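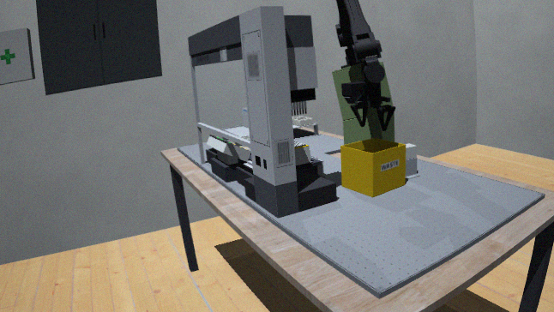
2 min read

Joltex cell: common questions
Setup and upkeep of the liquid handler, the arm and the waste box. Last changed Thursday, July 30, 2026.

Do I need to make changes in the simulated cell first?
Yes. Any new position goes into the model, gets run there, and only then goes to the bench in Tinen. Ask Chanida Kaewsai for access to the model files.

What is fixed to the breadboard?
The liquid handler sits on the left part of the plate and the waste box to the right of it, in front of the green panel. Both are placed by hole position, so write down the row and column before you move either one.

Where should the gripper stop above the waste box?
Just above the open top, with the fingers pointing down. Set the release height at 20 mm over the rim. If you swap the box for a taller one, teach the point again.

Can I turn the box round?
Keep the side with the WASTE label facing the front edge of the table. The drop point is measured from that face.

How often should the pipetting head be checked?
Every 200 runs. Look along the row of channels from the side and check that they hang level. If one is low, stop the job and tell Sombat Suwannarat – do not bend it back by hand.

The arm stops with error 74. What now?
That is a joint limit. It usually means the base offset in the job file is old. Load the June offsets or later, home the arm and try again at slow speed.

Do the vents need cleaning?
Yes, on the 17th of each month. Power the handler down, then use a dry brush on the vent panel high on the tower and the grille near its base. Leave the ports beside the grille alone.

Who do I call for spare parts?
Pongsak Jaidee orders gripper fingers and tip racks through Clukport. Give him the job number and the part number from the cell log.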